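Kastex 桌面台球桌 使用说明书

第三章 安装、调平与日常保养

本章适用于 Kastex 桌面系列的迷你台球桌。开箱清点与配件更换的办法见第二章，游戏规则见第五章。安装前请先把本章读完，再动手拧任何一颗螺丝。

3.1 选择摆放位置

1. 选一张平整、不晃动的桌子或工作台。折叠桌和带滚轮的小推车不适合。
2. 台面四周留出出杆的空间。靠墙摆放时，把短边朝墙，长边一侧留给击球的人。
3. 避开窗边直射的阳光和暖气片。台呢长期受晒会褪色，木质部件受热后可能变形。
4. 灯光最好从正上方照下来。只有侧面光源时，库边会在台面上投下阴影，影响瞄准。

注意：不要把球桌直接放在玻璃台面上。确有需要时，请在下面垫一层 Fava 防滑垫或类似的软垫。

3.2 安装桌脚

1. 在地毯或毛毯上将球桌翻转，台呢朝下。翻转前取出所有的球。
2. 将四只可调桌脚旋入底部的螺孔，先用手拧到底，再退回半圈。
3. 两人各抬一端，将球桌翻正，轻放到位。一个人搬动时不要抓袋口，袋口件不承重。
4. 用手掌轻压四角。哪一角下沉，就把那一角的桌脚向外旋出，直到四角都踏实为止。

小心：桌脚带有螺纹，旋得太紧会损伤螺孔。请勿使用电动螺丝刀。

3.3 调平

调平是安装中最花时间的一步，做得不仔细，慢速球会自己拐弯。

1. 将随附的水平尺沿长边方向放在台面中央，读取气泡位置。
2. 调节较低一端的两只桌脚，每次旋转不超过四分之一圈，两只转动的幅度要一致。
3. 将水平尺转动 90 度，沿短边方向重复上一步。
4. 回到长边方向复查。调短边时往往会带动长边，来回两三次属于正常情况。
5. 把母球放在台面中央，松手观察。球停住不动后，再从一端轻推到另一端，看路线是否偏斜。
6. 如仍有偏斜，检查台呢下面有没有线头或碎屑，再检查桌子本身是否水平。

迷你台球桌
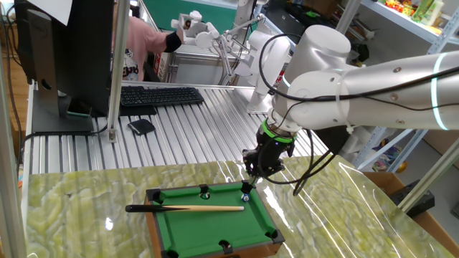
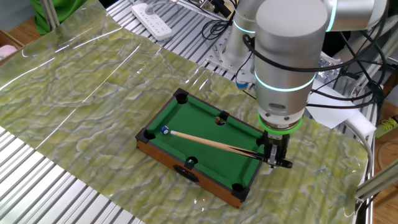
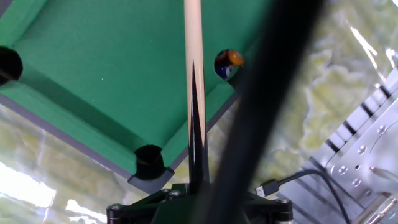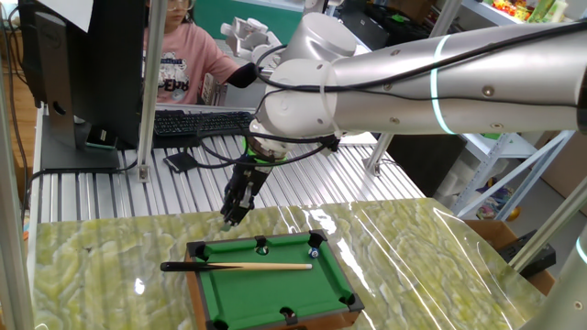
3.4 摆球与球杆准备

1. 将三角框放在置球点一端，框尖朝向开球区，按第五章的图示装入各球。
2. 用手指从框的后部向前推紧，让球与球互相贴住，然后垂直提起三角框。
3. 检查杆头皮头。表面发亮时，用随附的细砂片轻磨两三下，再上巧粉。
4. 上巧粉时转动球杆，不要转动巧粉，也不要在台面正上方操作，粉末落在台呢上很难清除。
5. 击球时手架放稳，出杆平直。短杆的行程有限，用力过大容易跳球。

注意：迷你球杆的先角较细，不能用来撬取卡在袋口里的球。请直接用手取出。

3.5 台呢的清洁

1. 每次使用后，用软毛刷顺着一个方向轻刷，从开球区刷向另一端。来回刷会使绒面起毛。
2. 库边下沿容易积粉，换用刷子的窄边清理。
3. 用吸尘器时，将吸力调到最低，吸头不要压在台呢上。
4. 洒上液体时，立即用干布按压吸干，不要擦拭。待完全干透后再刷。
5. 陈旧的污渍可用 Eskola 织物清洁剂处理，先在不显眼的角落试用，确认不掉色后再用到台面上。

小心：不要使用酒精、漂白剂或熨斗。台呢背面有胶，受热后会脱开。

3.6 球与外框的保养

球用微湿的软布擦净，再用干布擦一遍，收进盒中。不要把球浸在水里，也不要放进洗碗机。外框用干布擦拭即可，家具蜡会沾到台呢边缘，请勿使用。

袋口件每隔一段时间检查一次。发现松动时，从底部将固定螺丝拧紧；有裂口时应更换，配件编号为 46，可向经销商订购。更换后把一颗球放进袋口试一试，球应能顺畅落下。

3.7 存放与搬运

1. 取出所有的球，单独装盒。
2. 盖上防尘罩。没有防尘罩时可以用干净的棉布，塑料布不透气，长期覆盖会使台呢受潮。
3. 平放存放，上面不要压东西。不得已需要竖放时，让长边着地，并在下面垫软布。
4. 存放处应保持干燥。地下室和车库湿度变化大，不建议使用。
5. 每次搬动之后都要重新调平，步骤见 3.3。

3.8 常见问题

球在靠近库边处变慢：多半是台呢边缘积了粉，按 3.5 清理。清理后没有改善的，检查库边胶条是否翘起。

球从库边弹起：击球过重，或库边固定螺丝松动。从底部逐颗检查，均匀拧紧。

击球时球桌滑动：桌脚胶垫沾了灰。取下胶垫用清水洗净，晾干后装回。

皮头脱落：刮净杆头上的残胶，涂薄薄一层皮头胶，压紧后静置过夜，第二天再使用。

台呢起皱：不要自行揭开重贴，请联系 Arkarano 售后服务部，并提供底部标签上的序列号。

3.9 保养记录

建议在说明书末页的表格中记下每次调平、更换皮头和更换袋口件的日期。在俱乐部、学校等公共场所使用的球桌，累计满 1,000 局后应更换台呢。换呢所需的工具和步骤见第 9 章。

本章修订日期：2026-06-19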